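Unit 5: Setting Up and Checking the Countertop Arm

Course: Service Robot Maintenance, Desjardins Technical Program
Cell: Nurero kitchen bench, room 503

Scope. These notes cover the start-of-shift check on the bench arm, with the main attention on cable routing. Calibration of the camera is in Unit 7.

5.1 Before power-on

Press the stop button and confirm that it latches. Wipe the countertop and the camera lens with a dry cloth. Check that the base screws are seated. Do not tighten a screw past the mark on the driver.

Inspect the gripper finger along its full length. A bent finger is replaced, never straightened. Spares are in the Estine drawer and are signed out on the bench sheet.

5.2 Cables

Most stops logged on this cell trace back to cables. A loop that is too short pulls on the bracket when the arm reaches forward. A loop that is too long drops into the work area and catches on the finger.

1. Follow each cable from its connector to the bracket by hand.
2. Look for flat spots, cuts and loose plugs.
3. Move the arm by hand through its full reach. No cable should go tight.
4. Clip any cable that runs across the counter.

Cables looping over the top of the arm, with another running across the tray and down to a clip on the marble: 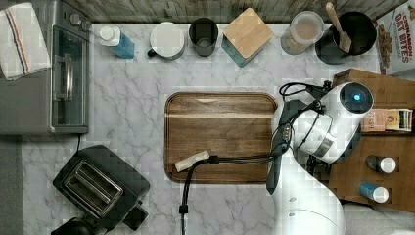 5.3 Power-on and first motion

Release the stop button and switch on the controller. Wait 60 seconds before sending a command. Load the Lallonano test routine at low speed and stand clear of the arm. Keep one hand near the stop button for the first full cycle.

If the arm halts on a joint fault, write down the code before clearing it. After a second fault on the same joint, shut down and repeat 5.2.

Reading for next session: Unit 6, finger replacement.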